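Okay, budget thread. A few of you asked what we're planning to spend on for the packing bench at Stotlow this year, so I'm putting it all in one place.

Short version: I asked for two arms in March and only one line of the request got cut. Guess which. The spare gripper fingers!
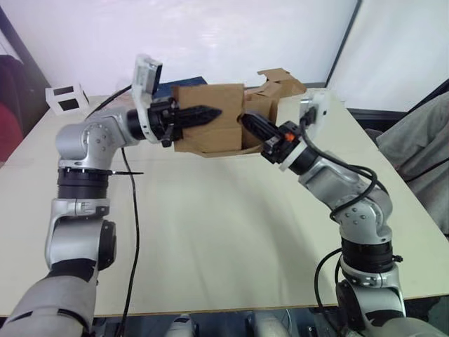 Two arms, one beat-up box.

Plan for grippers early. The quote from Eltent had the arms in bold at the top and the fingers buried on page four, at 85 dollars a pair. Cheap until you need a drawer full of them.

Qistina Saragih does our purchasing and she made me list every cable, clip and bracket before she'd sign anything. I grumbled. Then the list came to 736 dollars and I stopped grumbling. 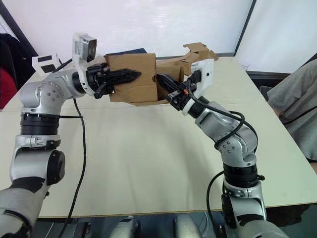 Is it worth buying a second arm right away?
Depends on your boxes. If most of what you handle is small and stiff, start with one and put the money toward a decent table. Ours are big and floppy, so I budgeted for two.

Fingers again, sorry. I'd set aside money for at least two shapes. Rey sells a sample pack for 70 and I wish I'd ordered it before the big quote – would have saved me a month of emails.
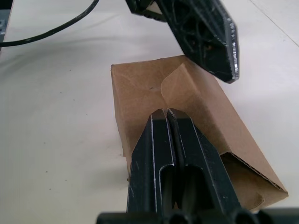
Scuffed fingers up close, cardboard right behind them.

Other stuff I left off my first draft: shipping, a service plan, and my own hours. Doina Papadopoulos over at Gosinent told me to pencil in over 50 hours for setup alone. I had written down twelve, lol.
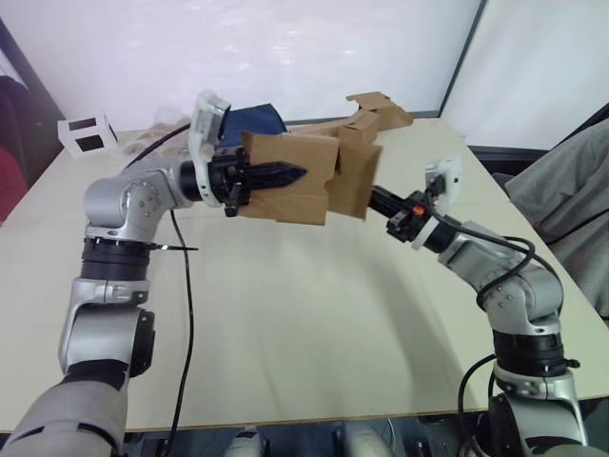

A gripper on each side and the box up off the table.

Next up is the service plan. Two quotes are in and they don't cover the same things, so I'm making a spreadsheet tonight. If you've paid for one of these, tell me what you got for it!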